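Is the Skadham two-arm tabletop kit worth it for sorting produce?

Posted in Robots & Automation

My brother-in-law and I run a small farm stand and we got a pitch from Skadham for their two-arm bench kit. Both arms bolt to one rail, each has a gripper and a little camera at the wrist, and you "teach" it by moving the arms yourself. The sales page says it can learn to put mixed fruit in a dish after 15 demonstrations. The trial is 337 dollars for 3 weeks and you pay return shipping. I have read the page twice and I still can't find a success rate anywhere. Has anyone used one on real food, or anything close? I don't need it fast. I need it to not squash things.

Pennington_Stand

Thaddeus Fitzsimmons

I did the trial in April and sent it back. The hardware is decent. The rail is stiff, the arms bolt on without a fight, and setup took me 6 hours including the two I lost to a bad cable. The 15 demonstrations claim is where I'd be careful. With one apple, put in the same spot every time, fine. Move the apple over a hand's width and mine would close on air, then carry nothing very politely to the dish and let go of it.

Grapes were worse. A bunch doesn't have a good place to grab, and those flat fingers either slide off or pinch. I never got a grape run I'd show a customer. Soft berries I gave up on after the second one.

Ask them for uncut video of ten tries in a row, with the fruit moved between tries. I asked and got a link to the same clip that's on the sales page – sped up, with music. Also ask who pays if a gripper finger cracks during the trial. That was not in my paperwork and it should have been.

mumness_mike

its a good kit, people expect too much. works great for me

Talledcombe Workshop

We teach an evening class with two of these, so I see them fail a lot. Thaddeus is right about position. I'd add lighting. A shiny dish can throw off a setup that was fine that morning, and the manual gives it one line. Plan on far more demonstrations than 15 if your items vary, and plan on redoing them if you move the bench.

For a farm stand I wouldn't buy it. For learning how this stuff works, the trial is fair money, provided you get the return terms in writing first. If you do go ahead, start with firm fruit and one dish and leave the grapes until the apple is boring.

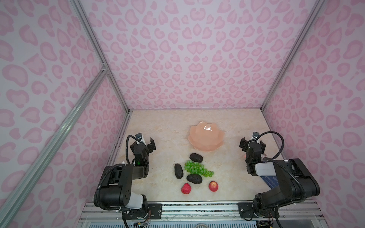

One more thing on the trial dates. Ours were counted from the day it shipped, and the box sat at the depot until Friday, so check that before you pay.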